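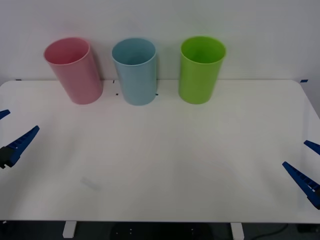
Progress report to the Winevo fund, October
From Frøydis Björklund, packing floor lead, Firkine (Tirklow site)

Hello all, and thanks for being so patient with my last one, which I know ran long. I'll try to behave!

We're still on the cup station. The two-arm cell has handled 3064 cups since the previous report, and 295 of those needed a person to step in, mostly for tipped cups or two stuck together. That's more than I'd like. The pink ones get picked up crooked more often than the others and we're still arguing over why (I blame the moulding, Eglītis blame our grippers, so we're sending them a box to measure). We've put bits of blue tape on the white table so whoever resets the cups puts them back in the right place, and I'd love something smarter, but tape is what we can move at short notice when the layout changes.

Now the people side, as you asked for more of it. The job used to be standing and sorting for a whole shift, and the wrists suffered. Now each person does 60 minutes at the cell and then swaps to checking or labelling. Most like it. Two of the longest-serving sorters don't, and they've told me so quite plainly – they miss chatting across the bench, and watching arms work is duller than working. Fair enough! We've moved the labelling desk closer so there's company again, and I'll ask them how it feels before the next report.

No jobs have gone, and the promise on hours still holds. Training has been slower than planned: 15 people are signed off to clear a stop and restart the cell, and the night shift is short of them, so that comes first.

Money is on track apart from spare fingers for the grippers, which wear faster than the quote suggested. I'd like to move a bit over from the travel line to cover it. Could you let me know if that needs a form?

Frøydis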